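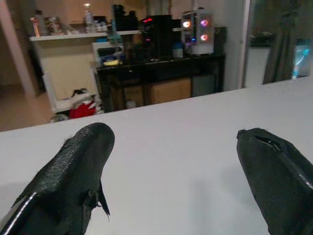 Handout 2: Comparing grippers, and why to doubt the comparison

A supplier's page will give you payload, stroke and grip force. The Drillow sheet does, and so does the Saavedra one, and you could read both through without learning what the finger covering will be like after a term of student use. Look at the fingers themselves. On our pair the left one has a small flap of torn black material hanging off its inner side, and the tip of the right one is frayed and fuzzy at the edge. A friction figure measured on a new pad tells you very little about a pad in that state. Write down the state of the covering before every run, in words, and keep the note with the results.

Declan Fitzgerald's trial from November is on the reading list. He reports 1769 grasps and a clear win for the textured pads over plain rubber. I don't dispute the count. I do dispute the win: he changed the pads and the controller settings in the same week, and the write-up never separates the two. Elsie Haworth went back through the logs and found 626 grasps where only the pads differed. In that smaller set the gap is slight, and I wouldn't spend money on it.

Wrist cameras

Skamer sells its wrist camera on the strength of a clear view between the fingers. Fair enough, but the view takes in a good deal more than the work. With the fingers open and nothing held, a large metal floor fan fills much of the picture, with the fine wires of its guard sharp on one side and a grey blur elsewhere. Any claim about edge detection should say what stood behind the object. Most don't.

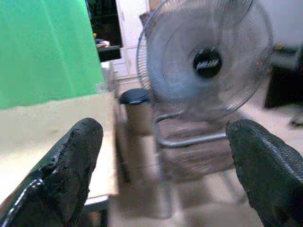 For the practical

Work in pairs. Jamie Yeoman has the booking list.

1. Pick one thing to change: pad, camera or controller. Leave the rest alone.
2. Do 40 grasps each way, same object, same start position.
3. Log the failures too, including the ones you think were your own fault.
4. Write one paragraph on what your result does not show. This carries as many marks as the result.

Reading: Fitzgerald, sections on method only. Gisler's reply is short and rather cross, but worth having.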